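Ticket 731
Product: Foltora recording client, with Nora episode checker
Site: Brikance, Lenz floor, round table station
Submitted by: floor operations
Priority: Normal, raised to High on second comment
Status: Resolved, follow-up open

Subject: Nora rejects tablet wiping episodes as "incomplete" and operators are asked to redo them

Problem as reported

We record tablet wiping with the hand-held grippers at the round table on the Lenz floor. The operator picks up the cloth with the gripper, wipes the screen, puts the cloth down on the table and opens the fingers. Since the client update in February, Nora has been marking a large share of these episodes "incomplete, object not released." The operators say they did release it. When we play the episodes back, we agree with them.

Each rejected episode goes back into the operator's queue. The shift target hasn't changed, so redoing work eats into break time. The rejection rate is also shown next to each operator's name on the shift page, and people are upset about that. Two have asked to go back to their old desk work.

We have around 300 rejected episodes waiting. The goal for this task is 2,000 accepted.

What we already tried: restarting the client, charging the grippers fully, swapping left and right units, a different operator on the same gripper. No change.
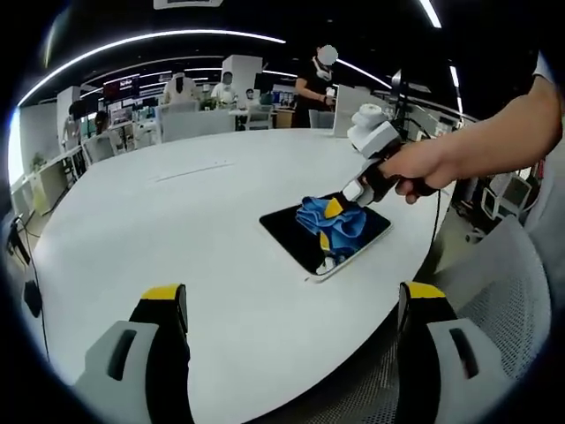

Support comment 1, 9:20 a.m.

Thanks for the detail. Please answer these when you can:

1. Does the rejection happen with every cloth, or only the blue one?
2. Where does the cloth end up when the operator lets go? On the tablet, touching it, or away from it?
3. Has anyone recalibrated the finger opening after the update?
4. Do the same operators get rejections on other tasks at the same table?

Please also leave the rejected episodes where they are. Don't delete them and don't have anyone redo them until we have looked.

Customer reply, 10:05 a.m.

1. We only use the blue ones for this task. We have a gray one for the cup task and that passes.
2. It varies. The instruction sheet says "next to the tablet." Some people leave a gap and some leave the cloth against the side.
3. Not that we know of. We were told the update did it by itself.
4. No. Cups and pens are fine for everybody.

Regarding the redo, we had already told the morning shift to start on it. We have now told them to stop. Please confirm in writing that the stopped work won't count against them, as we were asked for that on the floor.

Please raise the priority. We also use this table for the weekly team meeting and can't keep adding sessions to it.

Support comment 2, 11:40 a.m.

Priority is now High. Confirmed: episodes under review don't count for or against an operator. We have turned off the rejection figure on your shift page while this ticket is open.

We went through a sample of the rejected episodes. Nora decides "released" from two things, the finger opening and the gap between the cloth and the tablet. The finger opening reads correctly in all of them, so calibration is fine and the hardware can stay as it is. The gap is where it fails. If the cloth is resting against the tablet, Nora treats both as a single object and reports that the task is still going on.

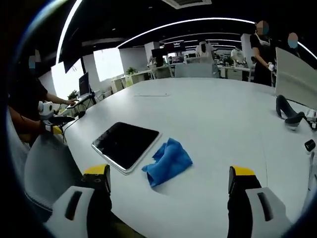 Tablet with the blue cloth against its right edge, gripper fingers open.

An end position like this one should pass. Your sheet says "next to the tablet," and the cloth is next to the tablet. The rule in the new version of Nora is stricter than the instruction you were given, and the release notes did not mention it.

Customer reply, 1:15 p.m.

That matches what the operators told us in the first place. One of them had written on the whiteboard that leaving a hand's width between cloth and tablet gets a pass. We had taken that for a superstition.

Can we just tell everyone to leave the gap?

Support comment 3, 2:30 p.m.

You can for today, but we would prefer that you didn't make it the rule. The recordings are meant to teach a robot how people put a cloth down after wiping a screen, and people put it down in different ways. If everyone leaves the same gap to please the checker, the robot will learn the gap. Ask operators to work the way they normally would within the sheet.

Steps on your side:

1. Close the Foltora client on the station.
2. Open Nora settings, then Task rules, then Tablet wipe.
3. Set "Minimum separation" to Off. It is currently set to 4, measured in centimeters.
4. Save, restart the client, and record one test episode with the cloth touching the tablet.
5. Run "Recheck" on the rejected folder. Nothing needs to be recorded again.

Customer reply, 4:10 p.m.

Done in that order. The test episode passed. Recheck is still running, and most of what it has gone through is now accepted. A few are still rejected, and in the ones we opened the cloth really is still in the fingers at the end. Those are fair and we will redo them.

Two things we would like passed on to the product team.

First, an operator needs a way to dispute a rejection from the station. At the moment there is a Redo button and nothing else. The people holding the gripper knew what was wrong before we did and had nowhere to put it except the whiteboard.

Second, please don't turn the rejection figure back on by name. Most of the people on this task came from front desk and supply work on the same floor. They used to wipe the loan tablets as a small part of the day. Now it is measured every time, and a wrong number next to a name does harm quickly. A figure for the whole station would be enough for us.

Support comment 4, 4:45 p.m.

Both requests are logged. The figure by name stays off for your site until you ask for it. The dispute button has no date yet. Until there is one, operators can type a note in the episode comment field, and we have set those notes to come to this queue.

Resolution

Cause: separation rule in Nora stricter than the task sheet.
Fix: rule switched off for Tablet wipe, rejected episodes rechecked.
Hardware: no fault found.
Open follow-up: dispute option at the station, release notes to list changes to task rules.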